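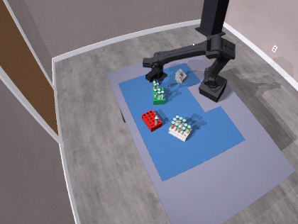
Gripper and controller trials: frequently asked questions
Last updated 2019-09-27

Most of what follows comes from mail we got after posting our notes on the vial transfer trials. Some of the mail was from vendors. We have answered those questions too, at the same length as the others.

What are you comparing?

Two grippers and two controllers, on one arm, doing one job: take a capped vial out of one rack and put it in another. The grippers are the Skarov parallel-jaw model and the Cilolier, which has the longer fingers. The controllers are the stock one that came with the arm and Follow, which a lot of people asked us to try and which we had our doubts about before we started. We still have some of them.

Is any of this on real hardware?

No. Every number on this page comes from simulation. We say so in the second answer because we have read too many reports where you find it in a footnote. If you need to know whether a gripper survives a month of night shifts, these trials can't tell you and you should ask somebody who has run one for a month.

Then why should I care?

Maybe you shouldn't. Simulation is good at throwing out bad ideas cheaply. A finger that can't get between two neighboring caps in a simulator, where every vial stands exactly where the file says it does, is not going to do better on a bench. We treat a failure here as informative and a success as permission to keep looking.

How many attempts did you run?

3,000 with the Skarov and 2,000 with the Cilolier. The counts differ because we found a wrong finger length in the Cilolier model, threw out everything before the fix, and didn't have the machine time to catch up. Of the 3,000 Skarov attempts, 2,353 ended with the vial upright in the target rack. We are not giving the Cilolier total until the counts match. Yes, we know what it looks like today. It could look different in October.

Does a high success rate mean the gripper is good?

It means the gripper, the controller, the grasp planner and the rack layout together did not fail. Pulling those apart is most of the work. When we changed nothing but the controller, the results moved more than they did when we changed the gripper. Anyone selling you a gripper on a single percentage should be asked which controller was behind it.

What does the layout look like?

Three racks on a blue mat, one green, one red and one white, with the arm's base set in a notch at the side. The racks are not lined up with each other. We turned them on purpose, having noticed that published demos tend to keep everything square to the robot.
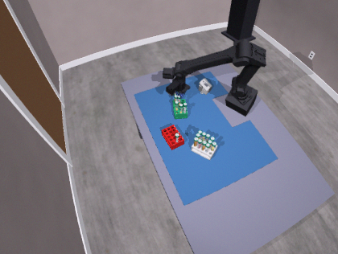 Gripper over the green rack, with the red and white racks farther down the mat.

Why is the red rack nearly empty and the white one so full?

They test different things. Going into a nearly empty rack is a placement problem: find the right opening, come down straight, let go. Coming out of a full one is a clearance problem, and clearance is where grippers differ. If a demo only ever shows you a rack with plenty of free space, ask to see the crowded one.

Do the colors of the vial contents matter?

Not to the gripper. They matter to whatever camera you use to find the vials, and that is a separate argument. For these runs the controller was given the vial positions directly. That is a generous assumption and it flatters both grippers equally.

So you haven't tested cameras at all?

We compared two viewpoints for reviewing the runs, nothing more. We have not tested detection, and we would be suspicious of our own results if we had done it in the same week as everything else. Rendered caps have clean edges. Real caps have labels, glare and fingerprints.

Is Follow better than the stock controller?

It is smoother. Whether it is better depends on what you are paying for. On the long reach to the far end of the mat it settled faster and overshot less. On short moves inside a crowded rack we could not separate the two, and we tried. The claim that it "removes the need for tuning" did not survive our first afternoon with it.

What about the Brandão fingertips?

Several people have asked. We have the geometry, we have not run it. The soft pad is the whole selling point, and our contact model is at its weakest with soft materials. We could produce a number, but we wouldn't believe it ourselves.

Can I see the failed runs?

Yes, and we wish more people would ask. Rasha Najjar went through 500 of the failures by hand and sorted them by cause. The biggest group was finger contact with a neighboring cap on the way down. Next came vials released slightly too high. There is also a pile she labeled "no idea," and we have left the label as it is. Write to her for the sorted list and say which gripper you are interested in.

Did any vendor pay for this?

No. One offered a loan unit in exchange for seeing the results before they went up. We said no thanks.

Which one should I buy?

We don't know your racks, your vials or your budget. If your racks are crowded, measure the gap between caps before you talk to anyone, and take that number with you. If the salesperson can't tell you the fingertip thickness without looking it up, wait while they look it up.

When will you update this page?

When the Cilolier runs are finished. Corrections go in sooner, with the old figure left next to the new one.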